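Novembre, 6 h 40

Plus d'eau au robinet depuis hier soir, ou plutôt un filet brun que je ne donnerais pas au chat. La mairie de Trernholm a glissé un papier dans les boîtes : rupture sur la conduite principale, 724 foyers touchés, faire bouillir une minute à gros bouillons jusqu'à nouvel ordre. J'ai rempli les deux marmites avec ce qui restait dans le ballon.

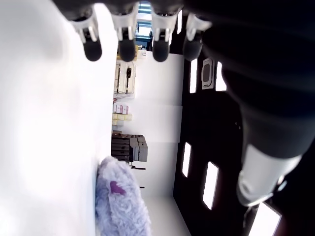

La distribution se fait devant l'ancienne gare, six bouteilles par adresse. J'y suis allé à pied, la rue du château d'eau est barrée. La file faisait bien 100 mètres. On nous a dit que la canalisation datait de la même époque que celle de Latuheru, qui a lâché au printemps. Le devis de remplacement dort depuis deux ans.

Midi. Acheté un filtre Brallico à la quincaillerie, 49 euros, il n'en restait que trois. La notice précise qu'il ne dispense pas de faire bouillir. J'aurais dû la lire avant de payer.
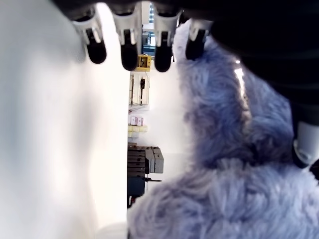 Doigts blancs à bouts noirs, la main tournée vers le bas.

18 h. L'entreprise Drerner a ouvert la chaussée. Ils annoncent la remise en pression pour la nuit, puis des analyses, donc deux jours d'attente au mieux. Relevé le compteur par précaution : 3 490. Si la facture monte à cause des purges, j'aurai au moins ce chiffre.

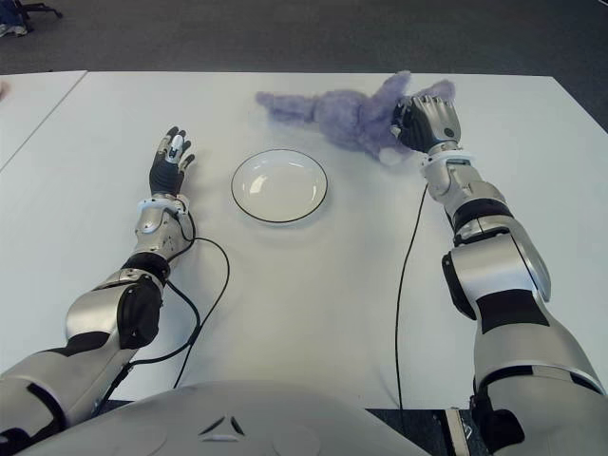

Pour la vaisselle, j'ai fini par m'organiser : une bassine d'eau bouillie le matin, une autre le soir, et rien entre les deux. Il me faudrait de la place pour tout laisser refroidir. Une grande table blanche comme celle où le robot avance ses deux bras ferait l'affaire, la mienne est pleine avec deux marmites et un égouttoir. Les dents, à l'eau en bouteille. La douche attendra demain. Penser à vider les glaçons du congélateur.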